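Bernadette Cullinane
2026-01-25

Right, thread time. I've spent the whole long weekend sorting the supply shelves at the hall and I have opinions about bottles now. Settle in (or mute me, I'd understand).

Background for anyone new here: our craft and repair group shares a big hall out past Irnau with the badminton people and a dance class. Everything we own has to live along one wall. For years "everything" has meant a heap.

The heap had glue in it. It had paint in it. It had a colour of grout I can only call regret. Jarlath Hegarty opened one tub and closed it again without saying a word, then went and put the kettle on.

First job was getting it all onto the floor so we could see what we had. I thought this would take an hour. It took until lunch, and then Baiba Toom found a second cupboard behind the stacked chairs.

Sorting rule number one, courtesy of Baiba: if you can't read the label and you can't tell by looking, it goes in the mystery crate. No sniffing. We had a sniffing incident in May and we don't need another one.

Rule number two was mine: little bottles go in clear containers, always. I used to be a cardboard box person. Then I spent a whole evening looking for a bottle of green dye that was in the box I was sitting on.

I know people love a nice basket. I love a nice basket! But you can't see into a basket from across a room, and you definitely can't see into one that's on a shelf above your head.

Tall things were harder. We've got a few that don't suit any shelf we own, and they've always ended up lying on their sides and rolling off at night and frightening the dance class.

So tall things stand up now, at the back, and the small stuff goes in front where you can grab it. Groundbreaking, I know. Somebody alert the papers.
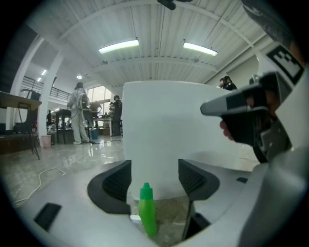
Big white one and the little green bottle with the pointy cap. Love that high ceiling too.

Can we talk about pointed nozzle caps for a sec? Best thing ever put on a bottle. You get a neat little line instead of a puddle, and you can stand the bottle up again one-handed while you hold whatever you're fixing.

Worst thing about them: they clog. My method is a pin, warm water and patience. Cormac Lenihan's method is squeezing harder, and that's how we came to repaint a section of skirting board.

Money bit, because someone always asks. The clear containers came to $105 for the lot, from the Damovia clearance bin. I'd budgeted more and I was ready to argue for it, so I was almost disappointed.

We ended up with 21 of them on the wall once everything was packed. I counted twice because Arsen Vakulenko bet me we'd need more. He owes me a sausage roll.

Arsen also brought his label maker, a Pollex, older than some of our members. It only does capitals. So our shelves now yell at you. GLUE. OTHER GLUE. NOT GLUE.

"OTHER GLUE" is staying. I tried to get it changed to something more organised and lost the vote.

A few replies are asking how we keep the lids on. We don't, mostly! Lids stay off for things we use every week and on for everything else. If a lid goes missing, that container becomes an every-week container by default.

Someone else asked about dust. Yes, there's dust. It's a hall. People are leaping about in it. We wipe the wall down before we open up and that does us fine.

What I'd do differently: I'd measure the shelves first. I measured them second. Two of the containers stick out past the edge by a thumb's width and it bothers me every time I walk in.

I'd also tell people to bring their own lunch. We relied on the Carroll bakery down the road and by the time we wandered over there was one finger bun left between five of us. It got tense.

The mystery crate is still sitting by the door, by the way. The council drop-off takes that sort of thing, so Cormac's running it over in the ute once he's cleared the timber out of the back.

Next up is the fabric corner. I've had a look under the tarp and I've put the tarp back. If you're local and you own a good pair of scissors, come and say hi. I'll bring the biscuits this time.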